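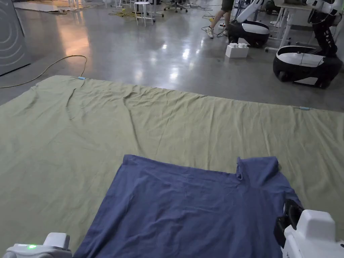 How long does it take to teach a pair of grippers to fold one shirt? Fifteen nights, the way we did it, and the sleeves still came out wrong.

I kept the count in pencil on the back of a Granditz invoice. Blue shirt, green cloth, flatten, pinch, fold over. Again. My knees hurt. The shop was in Tancombe then, shared, 44 a month for a key and a shelf, and you swept up after yourself or you heard about it.

Left hand fine. Right hand late, always late - half a second, enough to drag the hem. I swapped the cable. Swapped it back. Blamed the Wasov board, which had cost me 400 and a birthday. Slept badly. Dreamed in sleeves.

My sister called in September and asked what it was for. Laundry, I said. She laughed so long I put the phone down on the bench and went on tightening bolts, and when I picked it up again she was talking about our mother's hands. How she folded without looking. Flat on the bed, thumb down the middle, done, next one. I had forgoten the thumb.

So I put the thumb in. A little press down the center line before the first fold. Run 105.

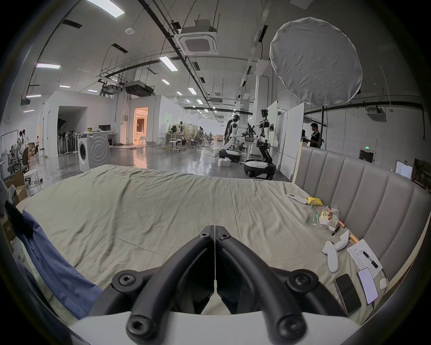 You want to slow it down before the press, came from over by the sink, it's grabbing at the cloth underneath. Kumsa. I hadn't heard the door.

I slowed it down. We watched it go, niether of us talking, thumb, pause, fold. The hem moved a bit. I wrote that down too.

Then I shook the shirt out and laid it flat again.

Comments

foldedspace: the thumb!! ok I teared up over laundry

m_t: half a second late is the board, been there. more of these please

Search stories... Go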